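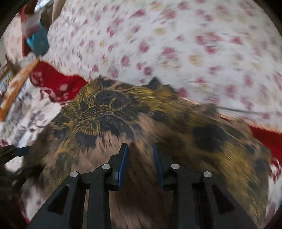
Wash everything before you bring it, even if it has only been sitting in a closet, one reader from Girness wrote in after last year's fabric collection, and the organizers have now put that request at the top of their notice. The household textile collection in Kedau opens again in February, and printed cloth, bedding and small rugs are all on the list.

Last year's drive took in 3510 pieces. Most were bedding and curtains, with a smaller share of floor coverings and uncut dress fabric. Monadness, the reuse shop that runs the collection, says 900 of those went back out through its own shelves. The rest went to shelters or were cut down for quilting and cleaning rags.

Sorting is done by hand on a floor covered with old sheets. Prints are kept apart from plain cloth, and rugs are pulled out early so their weight does not crease the lighter fabric. Brown and gold prints, like the one shown here among the florals, go with the patterned dress and furnishing cloth. 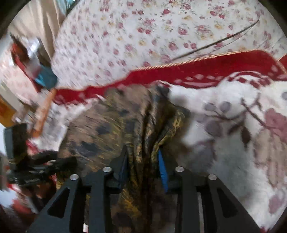

## What to bring

The shop will accept:

- Sheets, duvet covers and quilts, clean and dry
- Printed or plain fabric at least a yard long
- Small rugs that one person can carry
- Curtains with the hooks taken out

Pillows, foam and anything with mildew will be turned away. Rugs with loose trim are fine, as the shop can stitch them.

## Where and when

Drop-off is at the Szabó building, side entrance, from 9 a.m. to 4 p.m. There is space for about 200 bags at a time, and the door may close for an hour while a load is moved out. Bags should be tied and labeled "bedding," "fabric" or "rugs." Mixed bags will be taken but may wait longer to be sorted.

Girness residents can leave bags at the bus depot counter until noon.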